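3.2 Candidate pairings and the timing of ticket announcements

The second part of the analysis concerns joint tickets in municipal executive elections, where a candidate for mayor and a candidate for deputy mayor appear together on the ballot. Earlier work on joint tickets has treated the choice of running mate as a single decision made at the nominating stage. Our records for Osstead and Besham show that the decision is often made in two steps: an informal agreement between the two campaigns, followed by a public announcement that may come several weeks later. We refer to the interval between the two as the announcement gap.

The sample contains 67 tickets. For each ticket, two coders read local press coverage and party minutes and recorded the earliest evidence of agreement. Where the coders disagreed, the case was referred to a third reader. Tickets for which no evidence of agreement could be found before the filing deadline were given a gap of zero, following the procedure in Norðdahl and Lindgren. This choice biases the measured gap downward, and we return to it in Section 5.

Of the 67 tickets, 37 had a gap longer than 19 days. These longer gaps are concentrated among tickets in which the two candidates had run against each other in the primary. The pattern holds in both cities, although it is weaker in Besham, where the primary is held in June and the filing period is shorter. Former rivals also tended to divide their public appearances by neighborhood until the announcement was made, and to appear together only afterward.

Policy content was coded separately from campaign leaflets. Each leaflet was assigned to one main topic: housing, transit, public safety, taxes, or work and automation. The last category was added after a pilot reading, when it became clear that statements on household and service robots, retraining funds, and municipal purchasing of automated equipment did not fit well under the other four headings.

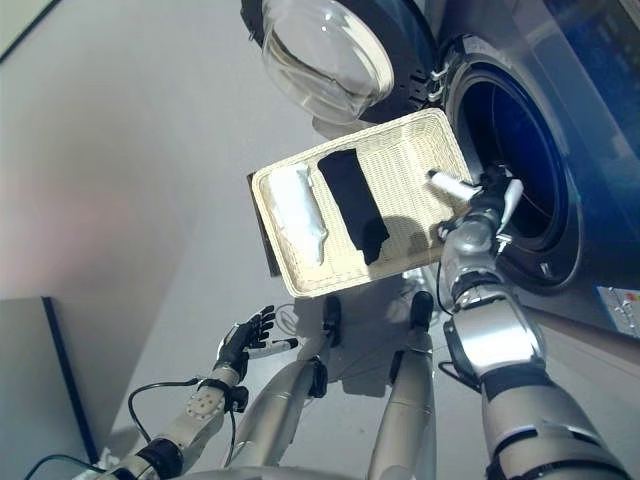 Figure 4. Humanoid robot holding a woven basket at an open front-loading washing machine.

Work and automation was the main topic of a small share of leaflets overall, but it appeared more often on tickets that paired an incumbent council member with a newcomer to elected office. Yip and Blöndal report a similar result for regional lists and attribute it to the newcomer's need for a distinct issue. Our data cannot separate this account from a simpler one in which younger candidates raise the topic regardless of their place on the ticket. Candidate age is missing for too many deputy candidates to be used as a control.

Voter recognition of the deputy candidate was measured with a telephone survey of 1000 registered voters, divided equally between the two cities. Respondents were asked to name both members of each ticket without prompting. Recognition of the deputy was higher for tickets with a long announcement gap. A likely reason is that a former rival has already campaigned under his or her own name. When tickets of former rivals are removed, the relation between gap and recognition is no longer significant at conventional levels.

We therefore treat prior rivalry as the main explanatory variable in the models that follow, and enter the announcement gap as a secondary term. Standard errors are clustered by election. Full coding rules for the leaflet topics are given in Appendix B.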